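Open Day at the Hudec Workshop: Your Questions, My Answers

I'm Debora Marras and I look after visits at the Hudec workshop in Ornville. Our next open day is May 22, 2021, and my inbox has been filling up nicely (keep it coming!). I've pulled together the things people ask me most. If yours is missing, write to me and I'll add it.

Do I need to know anything about robots?

Not a thing. At the January open day we had a retired baker, a couple of high school kids and a lady who thought she'd signed up for a pottery class. She stayed till the end and asked better questions than I did in my first month here.

How do I get a place?

Send me an email with your name and how many of you are coming. We take 22 visitors per session, and there are two sessions, one in the morning and one after lunch. Tell me which you'd like. If you don't care, say so, and I'll love you forever, as the morning one always fills up first.

What does it cost?

Nothing. Parking is free too, if you use the lot behind the building and not the bakery's next door. Please, please not the bakery's. They have been very patient with us.

Where do I go when I get there?

The building is shared with Valtisetti, and their door is the big shiny one, so everybody tries it first. Ours is the plain one further along. Go in, turn left, and you want room 602. (Yes, it's on the ground floor. The numbering was here before we were.) If you get stuck, call the number in your confirmation email and I'll come out and wave.

What will I see?

Mostly people doing small everyday jobs with grippers in their hands. The idea is that a person does the job with the same kind of gripper a robot would have, and the recordings are then used to teach a robot to do it. So on most open days the humans are busier than the machines! Some of our visitors find that a bit disappointing for the first five minutes, and then somebody picks up a spoon with a gripper and they all crowd in.

We walk you through the room first, then you get a demonstration with someone talking it through, and then there's time for you to wander up and ask things. The whole session runs close to two hours if you stay for the chat at the end.

Are the jobs difficult?

They look silly and they're harder than they look. Think of a cup with a spoon in it, or a pair of glasses lying on a book. You and I would move those without a thought. With a gripper in each hand you have to decide where to take hold, what to move first and how to keep your drink out of your reading. My own first go at it was not pretty.
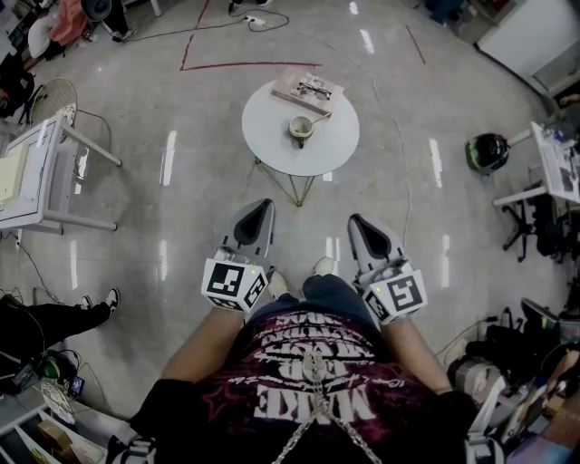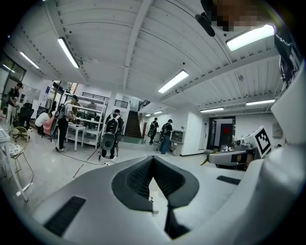
Who does the demonstrations?

Usually Branislav Kuruc or Sunil Abeysekara, sometimes the pair of them. Branislav talks the whole way through, which is great if you like to know what's going on. Sunil goes quiet when he's concentrating, so I do the talking and he corrects me afterwards. Vlastimil Kadlec takes the technical questions, and if you want to get into calibration or software, go find him. Bring a drink, you may be there a while.

What are the black-and-white squares on the grippers?

I get this one every single time! They're markers. A camera can spot the pattern easily and work out where the marker is and which way it's turned, and from that the computer knows where the gripper is. No, you can't scan them with your phone. Plenty of people have tried, and I was one of them.

Can I have a go myself?

Yes, in the second half. We have a practice table for visitors, well away from the real recordings, so you can't ruin anything. You'll get a few minutes each, longer if the group is small. Tie back long hair and leave the dangly bracelets at home.

Will I be recorded?

Not at the practice table. During the demonstration the cameras are running, and visitors could end up in the background, so I'll ask you to sign a short form when you come in. Don't want to be in any of it? Just tell me at the door and I'll put you somewhere out of view. You'll still be able to follow what's going on.

Can I bring kids?

Ages ten and up, with an adult. We'd have little ones too if it were up to me, but it's a working room, with cables on the floor and gear in most corners. School groups are very welcome and should go through Vratislav Hrubý, who sets up separate visits for them with more hands-on time.

What should I wear?

Flat shoes, please, on account of those same cables. Otherwise come as you are. We're a T-shirt and sneakers kind of crowd, so you'd have to work pretty hard to be underdressed.

Is the room wheelchair accessible?

The main floor is, and the whole visit takes place there. Let me know ahead of time and I'll make sure the way in is clear and there's a good spot by the demonstration. The upper level is only reached by stairs, but we don't take visitors up there.

Can I take pictures?

Sure, at the practice table and of your own group. Ask before you point a phone at anyone who's working, and no flash while a recording is on.

How do I get there without a car?

Take the number 26 bus from Kadberg station and get off at the stop just past the bridge. From there it's a short walk, all flat. The bus driver may not know our name but will know the bakery.

Will there be food?

Coffee, tea and cookies. I once promised cake and then forgot the cake, so I'm not making any promises about cake this time. If you're in the afternoon session, do eat lunch before you come.

What if I have to cancel?

Drop me a line as soon as you know. There's always a waiting list, and I can usually fill a spot even the night before.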